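Kitchen robot trials paused at Hesotbridge after grip fault
December 2025

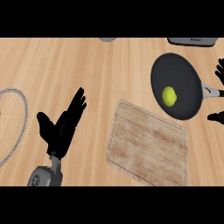
The pan task in simulation, with the ball in the pan and the right hand at the handle.

If you were hoping to see our two-armed kitchen robot at the Bosdale open evening, I'm sorry, you'll have to wait a bit longer! We've stopped all the pan work on the real arms while we sort out a fault in the right hand, and I thought I'd better write it up before the corridor version gets any wilder.

The task is simple enough to explain. One hand takes hold of the frying pan by the handle, lifts it and tips a small ball out onto the chopping board. Rey (that's our control software, for anyone new) had been through it 1,000 times in simulation and we were all feeling rather pleased with ourselves. Then we moved over to the real bench and, on run 191, the right hand opened while the pan was in the air. Down it went, handle first, and it took a chunk out of the edge of the table on its way to the floor.

No one was hurt. Agathe Carré was the nearest, standing behind the yellow line where she should have been, and she hit the stop button before I'd even got out of my chair. The pan was cold and had nothing in it but the ball, which rolled under the sink unit and stayed there until the next morning.

Agathe and I went through the logs that afternoon. The wrist had turned almost 90 degrees, further than we ever ask it to, and at that point the hand stopped reporting its finger positions. Rey read the missing numbers as zeros, and zero means open. So the hand did exactly as it was told, bless it. The simulated hand never loses its signal, so we'd never have caught this on screen however long we left it running.

Clémence Rolland, who looks after safety for the whole building, has asked for two changes before we switch the arms back on. A lost signal now has to freeze the hand where it is, and the wrist gets a hard limit well short of where it went wrong. She also wants the cable inside the right wrist replaced, and that has gone off to the workshop at Nandthorpe – they think a connector is working loose, but they haven't finished looking.

In the meantime we're back in simulation, this time dropping the signal on purpose at random moments to see what Rey does. It's slow going and a bit dull to watch, but two more bad cases have already turned up, both in the left hand.

We hope to have the real arms running again by March. If you've booked bench time before then, drop me a line and I'll find you another slot.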